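Wamach patch notes, and why I'm playing again

4 min read

Print | E-mail

I stopped playing Wamach in the winter, mostly because of the queue. On a Tuesday night I could sit in the lobby long enough to do the dishes. The new patch went live in October and I have put a couple of weeks into it now, so I wanted to write down what changed.

The big one is squads. You can now keep a group of up to 8 together between rounds. Before this, the server split everyone up after each match and you had to send the invites again. Ilona Boros and I have been playing together since the beta, and we lost a lot of evenings to that invite screen.

The map vote is gone too. The Nandari map used to win nearly every time, and I was tired of the bridge. Now there is a fixed rotation of 6 maps, and Firano is back in it. They moved the north spawn behind the grain towers, so you can leave it without getting shot from the hill.

The download was bigger than I wanted. It's 529 MB on PC, and then it rebuilds the shaders the first time you start it. Let it finish. I skipped it once and the first match stuttered badly.
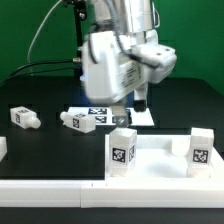 What I don't like

The Dahlgren rifle got its recoil raised again. It was too strong in the summer, I agree with that, but the last patch had already fixed it. Harvey Sutherland says I should switch to the carbine. I tried it for a weekend and went back.

Unlock prices are the other thing. A new scope costs 1000 credits and a loss pays almost nothing, so new players are stuck with iron sights for a long time. Bernardo started in September and he still has the default loadout on two classes.

Voice chat still drops when someone leaves the squad. You have to go into the audio menu and turn it off and on - same as last year.

We play most evenings after nine, Eastern time. If you have an open slot or need one, leave your player name in the comments and I'll add you. Next post will be on controller settings, which Dalia asked me for and I keep putting off.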